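FOR IMMEDIATE RELEASE
Jul 23, 2024

Stornanier Drops the Desk Organizer, Keeps One Bin

ISLEY — Stornanier, the office supply store on the Isley square, will stop selling multi-compartment desk organizers at the end of the month. In their place it will offer a single low plastic bin and a short printed sheet on what to do with rubber bands.

The store has sold organizers since it opened and has grown doubtful of them. Most come with 10 or more compartments. In January, Stornanier asked customers to bring their used ones in for a look. In more than 30 of them, the slot meant for rubber bands held something else, and the bands were on the desk.

Rubber bands are a fair test of any tidying system. They are cheap, they tangle, and few people think they are worth the trouble of putting away. Red, green and orange ones end up wherever they were last dropped.
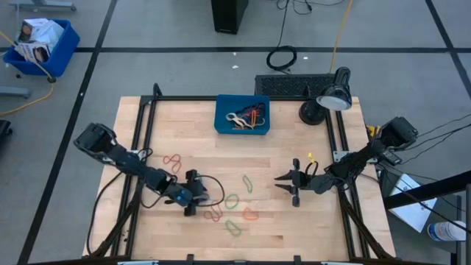 What the Sheet Says

The sheet makes no promise of a calmer life. It tells the reader to clear the bands off the table before anything else, drop them in the bin, and throw out any that have cracked. Sorting by color is left out on purpose. Stornanier tried it for 8 weeks at its own counter and found no one could say what the colors were for.

The bin is wide and low, with a plain rim and no dividers. It costs less than the organizers did, and the store expects to make less money on it. A first order of 2000 has been placed with Tistix, which will supply it in blue only. Whether customers will use it any better than the old trays is an open question — the store is not claiming they will.

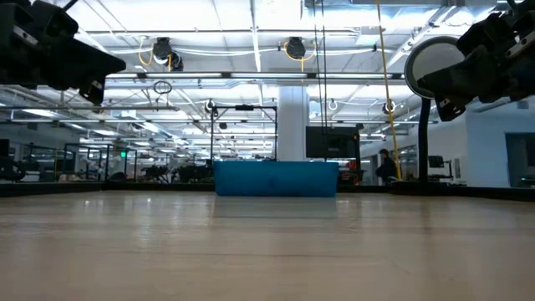
Goel, which sells the organizers Stornanier is dropping, disagrees. The company said that one open bin is a junk drawer without the drawer, and that people who ignore ten slots will ignore one bin just as easily. Stornanier has no figures to answer that with and will look at the matter again in January.

Remaining organizers are half price while they last. The sheet is free at the counter, with or without a bin.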